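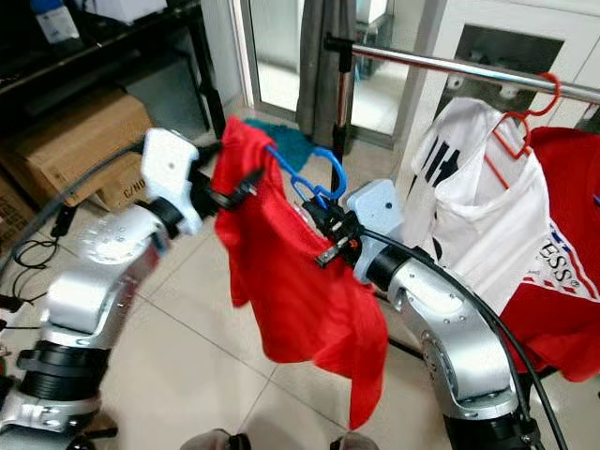 Figure 1. Two robotic arms with a red shirt on a blue hanger.

Guest Reviews and Repeat Bookings at Small Hotels in Ovley
Yara Akl and Tshepo Mathebula
Supervisor: Regula Mayrhofer

1. Background
Ovley has 19 licensed places to stay, most of them family run. We wanted to know if guests who leave a written review are more likely to book again. Two hotels, the Skornent and the Ljungberg, let us use their booking records for April.

2. Method
We read 40 reviews and sorted them by what the guest mentioned first: staff, room, breakfast, noise or location. We then checked each name against later bookings. Names were removed before we shared the spreadsheet.

3. Results
Staff came up first more often than anything else. Guests who complained about noise at the Ljungberg, which fronts the harbour road, still came back if the desk had moved them to another room. Colour schemes and decor were hardly mentioned. Three reviews could not be matched to a booking and were left out.

4. Limits
One month is short, and both hotels are in the town centre. Travellers who booked through an agent do not appear under their own names.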